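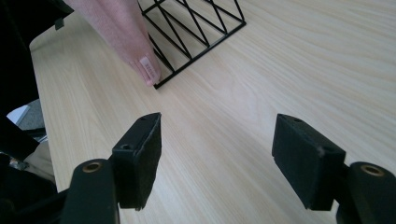
Fadime Yazıcı wants to know why the crown depths changed again between versions, and whether she has to rip back the hat she's already halfway through. No, carry on. Only the child sizes moved. Adult table same as April.

# stomomari-hats

Size tables and stitch counts for plain knitted hats. CSV files, one small script, no app. You put in a head measurement and your tension, it gives you a cast-on number and when to start decreasing.

Last tidy-up 19 August 2023. Sorry for the state of the old one.

## What's in the folder

- `heads.csv` — head circumference by size, in cm
- `depths.csv` — brim to crown, in cm, unstretched
- `crowns.csv` — decrease rounds, by stitch count
- `yarns.csv` — yarn names and the tension people got, not what the label says
- `caston.py` — does the sums
- `old/` — leave alone, kept so the printed patterns still match up

## Using it

```
python caston.py --size adult-m --tension 22
```

Tension is stitches over 10 cm, in stocking stitch, after washing. Please wash the swatch. Half the queries I get are unwashed swatches.

Output is a cast-on number rounded to the nearest multiple of your rib. Default rib is 2x2. For 1x1 use `--rib 2`, for no rib at all use `--rib 1` and expect it to curl.

## Ease

Negative ease is set to 15 per cent for anything stretchy. Too much for cotton. Use `--ease` and put in your own number, start low and try it on.

Slouchy hats: don't change the ease, change the depth. People keep doing it the other way round and end up with a hat that slides down over the eyes.
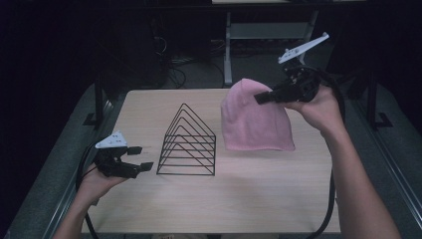 Colourwork is seperate again. Stranding eats the stretch so go up a needle size for the patterned part, then back down for the plain crown. The script knows nothing about this. Might do one day.

## Where the numbers come from

Heads: measured at the Drurnarach knitting weekends, tape over the ears, hair down. Adults mostly. Child sizes were thin so I filled the gaps from old printed patterns, and that's what I got wrong last time — three of the depths had been copied in inches. Fixed now.

Yarn: people post a swatch or just email the figures. If it's only a figure it gets `swatch=no` in the last column.

Varkance DK and Mancuso Aran are the best covered. Lace weight hardly anything, treat as a guess.

## Known problems

- Sizes over 60 cm come out too shallow. Add a bit.
- Baby sizes are not checked against any actual babies. Offers welcome
- `crowns.csv` assumes eight decrease points. Six looks nicer on thick yarn, do it by hand
- Script falls over if the yarn name has a comma in it. Put quotes round it
- Stops reading `yarns.csv` at row 2,000. Silly limit, I put it there, will take it out

## Adding your own

Copy the last row, change it, send it over. Keep the column order. cm only!! Names aren't recieved into the file, just initials if you want them.

If you've changed a depth, say which hat you tried it on and whether it had been washed.

## Licence

Use it, sell the hats, print the tables. Don't sell the tables.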